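Open day at Erkitley, July 19, 2021

I went to see how Degefa, the planning software of Lorkedero, moves one steel tray with two arms. The planner treats both arms as one closed chain.

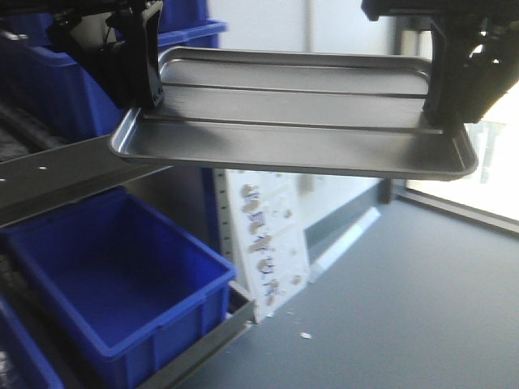
Erora asked in the visitors' chat whether both arms share one clock. They do, at 100 Hz.

The grasp is chosen from the wrist view, on the edge of the metal.
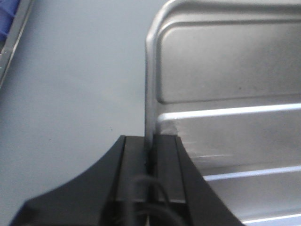 Perception

The rounded corner helps the software to estimate the angle. 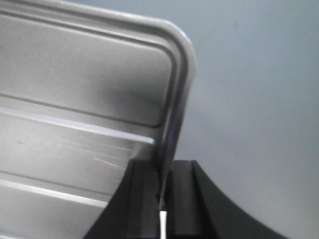 Wrist view, tray edge between the fingers

For placing, each arm has its own release rule.
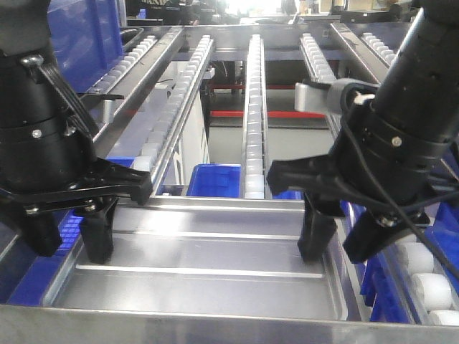

The rules are kept in a text file of 491 lines, and I was allowed to read it.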